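Chapter 5
Cups, Bowls and Glasses: How We Came to Drink from Our Own Vessel

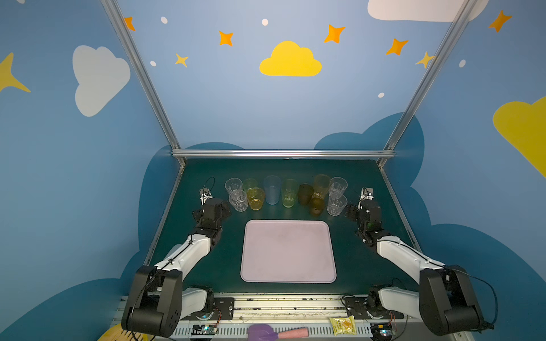
5.1 Before you read

Think of the last time you drank water in the house of another person. Probably you received a cup that was only for you, and you did not find this strange. For most of history it was not so. In many farm houses the family drank from one jug, which went round the table from hand to hand, and a guest drank from it as well.

In this chapter we look at the small vessel for one person. In Chapter 4 we studied the storage jar, and there the main question was how to keep food through the winter. The questions are now more social. Who had a cup? Who had to wait for one? And what did it mean when a household owned a set in which all pieces were alike?

5.2 The inventory of the Foner house

Our main source is a household inventory from the town of Zurkow, made in 1769. When the owner of a house died, a clerk walked through the rooms and wrote down each object with its value. The clerk at the Foner house was a patient man, or he was paid by the page. He lists eight cups of tin, "of which two are bent", and one glass with a foot, kept in a locked cupboard together with the silver spoons.

The locked glass is worth our attention. Its value is higher than that of all the tin cups together, but it seems to have had little use. The clerk notes dust on it. We may guess that it was shown to visitors more often than it was filled - a habit which many readers will know from their own grandparents.

The inventory has its limits. It does not mention wooden bowls at all, although these were surely in the kitchen. Things of very low value were often left out, so the poorest vessels are also the most difficult to find in the written record. For them we depend on excavation.

5.3 The rubbish pit at Quintela

At Quintela the excavators opened a pit behind a former inn and took out more than 2,000 pieces of broken pottery. Most came from drinking vessels with one handle, made quickly and without decoration. The lower layers contain large vessels, suitable for sharing. In the upper layers the vessels become smaller and their sizes more regular.

It is tempting to say that the guests of the inn had stopped sharing. The change may also have a simpler cause, for example a new potter in the district, or a tax on drink that was counted by the cup. We return to this problem in section 5.6, where the finds from Fumik are compared with those from Quintela.

5.4 Words to know

Vessel: any object made to hold a liquid.
Inventory: a written list of the things in a house or shop.
Sherd: a broken piece of pottery.
Set: a group of vessels bought or made to be used together.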